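3.2 Portion estimates at home

Households in Uvier kept a food diary for seven days in December. Of 298 diaries returned, 295 were complete. 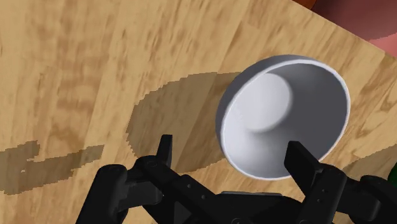 Cereal was the hardest food to record. Most people poured it by eye and wrote down "one bowl". A plain bowl with no pattern or markings, as in Figure 1, offers no line to fill to, so we asked for weights as well.

Evening meals were recorded more fully, mainly by households that ate at a table (Figure 2).

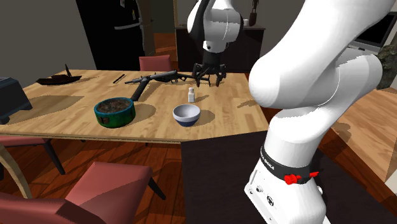

One respondent in Bansal wrote that second helpings were left out of her diary because she had already put the pen away.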